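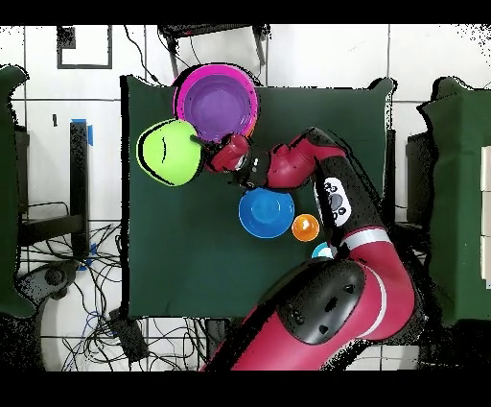

# Cell 2 - setting up, looking after, small repairs

Handout for the Kurnlow practical. Notes typed up fast, Sat 11 July, so check the numbers against the card on the wall before you rely on them. Bring this sheet with you, there are only 22 copies.

The job in this cell is dishes. The arm picks plastic bowls and plates off a green cloth and nests them. Simple job, hard on the gripper.

## Before power

- Cloth first. Pull it flat over the top, tuck the corners. A ridge under a bowl tips it and then you spend the morning blaming the software.
- Walk the floor. Cables on the tiles stay on the tiles, away from chair wheels. If one has crept towards the base, push it back now.
- Side furniture stays draped in green. Don't take the drapes off to "tidy up" - the background gets learnt as well as the bowls.
- Wipe the fingers. Damp cloth, no solvent. Norkex pads go shiny when they're worn, and shiny means they slip.
- Check the wrist screws with the short key. Finger tight plus a quarter turn. NOT more, the threads are soft.

## Power up and home

1. E-stop in your hand, not on the chair.
2. Main switch, wait for the fan to settle.
3. Home from the Su screen. Arm folds in slowly. If it judders, stop and go to Faults.
4. Open and close the gripper five times, empty. Listen. A click at full close is fine, a grinding noise isnt.
5. Load program 482 (stacking). 51 is the old one, still in the list, still wrong. It comes in too low and scrapes the cloth.

## Where to put the dishes

Large bowls at the far side. Small ones nearer. Leave clear cloth by the base or the elbow has nowhere to swing.

Nesting order is big first, always. For the Kurnlow set magenta takes purple with a snug fit, so the approach has to be close to straight down. Come in at an angle and the inner one rides up on the rim.

Mixed load (plates as well as bowls) is for week two. Plates sit low and the fingers have little to get hold of. Put one too near the edge and it overhangs, and the arm is quite capable of finishing the job for you. Nudge it back in before you press run.

## Teaching a grip point

Rim grip for bowls: one finger inside, one outside, wrist square to the wall of the bowl. Write the force down. We use 222 on the Panema scale for the large ones, less for cups. Too much and the rim goes oval, too little and the bowl turns in the fingers.

Lift straight up, pause, then move across. Look at it during the pause. 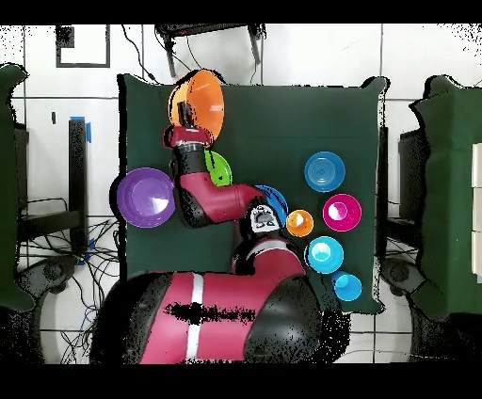 A bowl that tilts as it comes up is normal with a one sided hold, they're light and the weight is all on one side of the rim. What matters is wether it keeps tilting. Steady tilt, carry on. Creeping tilt, put it down, add a little force, try again. Don't catch it by hand.

Also watch the elbow while everyone else is watching the gripper. With a full table the links pass low over whatever is in the middle, and the dishes near the body get knocked first.

## Faults we see most

- **Judder on homing** - connector at the shoulder not seated. Power off, push, power on.
- **Gripper closes short** - crumb of pad behind the finger. Take the finger off (two screws), clean, refit same way round. Mark it with a pencil before you remove it!!
- **Misses by the same amount every time** - the table has moved. Line it up with the grout, re-teach the corners.
- **Misses by a different amount every time** - loose wrist. See above re quarter turn.
- **Depth picture has holes round the rims** - expected on shiny plastic. Ignore unless the hole covers the whole dish, then try changing the lights.

## Shutting down

Fold the arm, gripper open, main switch off. Dishes back in the box by size. Log sheet: program number, force used, anything you tightened. Blank line is not a log entry.

Pads get swapped again in November, old ones to the tray on the bench, don't bin them.

Next session: swapping the wrist unit. Read pages 4 to 6 of the Norkex booklet first and bring your own short key if you have one.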